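Water marks and dull patches on an oiled worktop — sand it back or just re-oil?

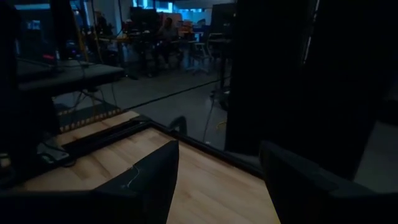

The top as it is now, light on the grain.

Posted in Kitchens and Worktops by marrowfat, December 18, 2022

We moved in this July and inherited a run of light wood worktop in the kitchen, plus a table top made from what I think is the same stuff. I was told by the seller that it was "oiled every so often", which could mean anything. Maple is my guess going by the grain but I'm no expert and would be happy to be corrected.

The table top is fine. The trouble is the worktop next to the sink. There are two grey rings where a washing-up bowl used to sit and a larger dull area in front of the taps where water soaks straight in. Everywhere else it still beads up if you flick a few drops on it.

I have a half-full tin of Lubis worktop oil left in the cupboard by the previous people. The label says to apply three coats to bare wood but doesn't say what to do over old oil. A friend says sand the whole lot, my dad says just do the bad bit. The whole run is 281 cm long and I would rather not do all of it if I can help it, as there is only one kitchen and we need to eat.

Can I sand only the dull patch and the rings, or will it show? And does the grey come out or is it there for good?

gatepost_ed
Moderator

You can do part of it, but go wider than the damage. If you sand a neat circle round each ring you will have a dip and a pale spot, and you'll see both every time the sun comes through the window. Do the full depth of the worktop, front to back, and stop at a natural line such as the edge of the sink or a board joint.

Start with 100 grit if the grey is deep, otherwise 120. Go with the grain and keep the pressure even. Then 180, then 240. I wouldn't go as far as 300 on a worktop, the oil has a harder time getting in and all you gain is a smooth feel that goes after the first few washes.

Wipe off the dust with a barely damp cloth, leave it overnight, and give it a light rub with the last grit because the damp will have lifted the fibres a bit. Then oil. Thin coats, wipe off everything that hasn't gone in after 15 minutes or so, and leave it as long as the tin says between coats. Thick coats go sticky and you'll be scraping it off in January.

The new part will look lighter than the rest at first. It evens up over a few months.

On the grey: if it's only water it will mostly sand out. If it's closer to black, that's usually iron (a tin or a cast iron pan left standing wet) and you want oxalic acid, sold as wood bleach. Galtix do one in a tub. Gloves and eye protection, windows open, rinse it well, and let it dry fully before you oil.

One more thing — lay the oily rags out flat outside to dry before they go in the bin. Rags screwed up in a heap can heat up and catch fire. People think this is an old wives' tale and it isn't.

pinfold

Just oil it. I've never sanded mine and it's been down years. Bit of washing-up liquid, dry it, oil on with a rag, done. You won't notice the rings once there's a chopping board on them.

tallow_and_twine

I had the same thing by our sink and did what gatepost_ed says, apart from the wood bleach which I didn't need. Took a weekend, mostly waiting.

I'd bin the old Lubis tin if there's a skin on it or it has gone thick. Oil that has turned never dries properly. I used Clavirov hard wax oil on ours, but check what's on there first, hard wax oil over plain oil can go patchy unless you take it right back.

Also look at the seal behind the taps. Ours had split and water was sitting underneath, so the grey patch came back until I'd cut the old silicone out and redone it.

marrowfat

Thanks all. The rings are grey and not black so I'll start with 120 and see. Tin has a skin on it, so that's going. Seal looks all right from the front but I'll get a torch on it.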